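Tollier Open Bench

The Tollier Open Bench is a public demonstration of robotic assembly and disassembly work, held each June at the Karppinen workshop building in Peromau. It is organized by Plamosus, a small engineering company that develops handling methods for used computer parts. The event takes its name from the Tollier hall, the largest room of the building, where the first edition was held.

Background

Plamosus started to work with discarded office computers after a local school gave it a large number of old desktop machines. The company wanted to learn whether a robot arm could take reusable parts out of such machines and put other parts in, without a special tool for every model. Visitors began to ask to see the work, and the engineer Lanying Lei proposed to open the hall for one day in the year. The first open day was on a Saturday, and this day of the week has been kept.

Entrance is free. The hall can receive 3000 visitors during the day, in groups that enter by the east door. The budget of the first edition was 4000 euros, most of it spent on safety fences and on chairs.

Program

The day opens at 9 in the morning with a short talk in the entrance room. After the talk the groups go to the benches, where an operator explains each task while the robot performs it. The program has changed over the years, but it normally includes work on memory modules, work on processors and a slower session for children, in which the speed of the arm is reduced and questions may be asked at any moment.

The processor bench is the most visited. A desktop computer processor is a flat square part with a metal lid, and it must be placed in its socket with the correct orientation and almost no force. On many boards a lever and a metal frame hold the part in place, and these must be opened before the placing and closed after it. For a person this takes less than a minute. For a robot each step is a separate problem, and the operators say this openly to the visitors. Between tasks, processors can be kept in a fixture, so that the fingers can find them in a known position. 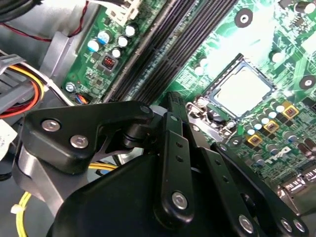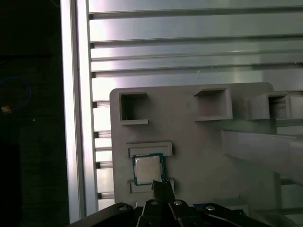
The gripper over an open Dell desktop computer (first picture) and at a processor held in a gray fixture (second picture).

The memory bench is quieter. A memory module needs more force than a processor, and it has to go down straight into the slot, otherwise one end remains high. Visitors are invited to push a module by hand into an old board first, and to feel how much pressure is necessary. According to Lei, many of them press too softly — they are afraid to break something.

The small theater

Since the third edition there is also a room with a screen, where recordings taken close to the gripper are shown with comments by the operators. It was added when visitors in the back rows complained that they could not see the parts behind the arm. The room has its own timetable and is repeated 3 times in the afternoon.

Attendance

The best attended edition had 2211 visitors, counted at the east door. One later edition was shortened by a power failure in the building, and the afternoon groups received tickets for the following year. School classes come mostly in the morning, and the evening hour is used by people from repair shops, who bring their own questions about old boards.

Reception

The local newspaper has described the day as slow but interesting. Some visitors expected faster machines, and the printed guide now explains that a task may be stopped and started again. Teachers have asked for a second day in autumn — the company has not decided on this.

See also

Computer recycling
Industrial robot
Robot end effector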